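Right, a few of you asked what happened with the arms at work after I posted "two hours of my life gone, never trust a cable" and then vanished. So, a thread. It's long. Put the kettle on.

For anyone new: I work at Holzer, we've got a two-armed bench setup that we're trying to teach to do fiddly things with plugs and leads. I look after the arms. I do not look after the software, that's Tobiloba Ekwueme, and she'd like you all to know it wasn't her fault. (It wasn't.)

The fault first turned up back in March. One arm would be going along nicely and then the gripper would just drop out. No warning, no slow wobble, the fingers stop answering and the controller throws error 994. Clear it, start again, fine for the rest of the day. You can imagine how much I enjoyed that.

Error 994, according to the manual, is "gripper communication lost". Very helpful, thank you. The manual then suggests checking the cable. I checked the cable! I checked it in March, I checked it again in spring, I swapped it for a new one. New cable, same error.

So then we did what everybody does and blamed the thing we understood least. Rommel Umali was convinced it was the power supply, which is a Voltine unit he's never liked. We borrowed another one from upstairs. Ran all morning without a hiccup, we were that close to ordering one, and then 994 just after lunch. Rommel still thinks the Voltine is rubbish, for the record.

Next guess was heat. It had been a warm few weeks and the room doesn't get much air. I pointed a desk fan at it. All this did was blow the paperwork about.

What finally got us somewhere was Elfriede Hofstetter, who isn't even on the project. She came in to borrow a crimp tool, watched it for a bit over my shoulder and said "does it always do that when it turns its wrist?" And I said no, it's random. And then I went and looked at the logs and, well. You know where this is going.

Every single dropout was with the wrist turned a long way round. Nineteen of them in the logs, and all 19 with the wrist past the same sort of angle. I'd been looking at what time it happened, what task it was doing, which software version. Never once at where the wrist was. I had a little sit down.

After that I stopped watching the plug it was meant to be picking up and started looking at its own wiring, using the wrist camera.

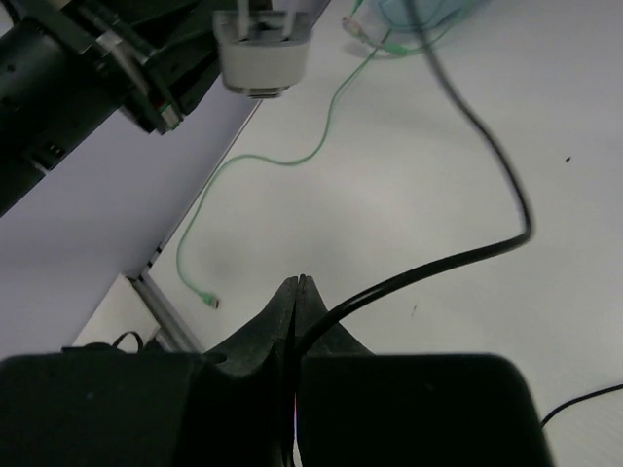
Wrist cam, fingers closed. Green lead is the job. The fat black cable over the finger is what I should've been looking at since March.

See how it bends back on itself over on the right and then comes across the finger and down through the gap? With the wrist turned far enough, a loop like that has nowhere to go. It gets tugged, the connector shifts by a hair, and the controller loses the gripper for just long enough to sulk.

We proved it the boring way. Arm stopped, power to the motors off, then I turned the wrist by hand with the gripper still talking to the laptop. Round, round, round, 994. Back again, clear it. Round, 994. Tobiloba did a little dance.

And my brand new cable did nothing because I'd routed it exactly the same way as the old one. Very neatly, too. I was proud of that routing.

Now the bit I'm less jolly about. When the gripper drops out on ours, the arm doesn't stop straight away. It finishes the move it's on. We all sort of knew that, and we'd all sort of stopped thinking about it, and several times this summer I leaned in to free something while it was still "finishing". The other arm is right there too. Nothing happened to me. It very well could have.

I told Yasuo Murakami, who does our safety paperwork, fully expecting a telling off. He was nice about it, which was worse. He asked how many runs we'd done since the first dropout. 2430. He wrote that down and underlined it.

So what's changed:

Any 994 now stops both arms dead. It was one setting. One!

Hands stay out until the motors are off, me included.

The cable comes off the outside of the wrist with a proper slack loop and a clip, and whoever fits it has to turn the joint end to end by hand before it gets powered.

No dropouts yet on the new routing, but I've been smug about this fault before so I'm saying nothing until it's done a lot more runs.

Somebody's bound to ask - no, I can't share the logs, and yes, I did return Elfriede's crimp tool. She'd left without it.

If you've got a clip you like for thick cable on a small wrist joint, please send it my way. The ones I've got are too stiff and I'm fed up of trimming them with a knife.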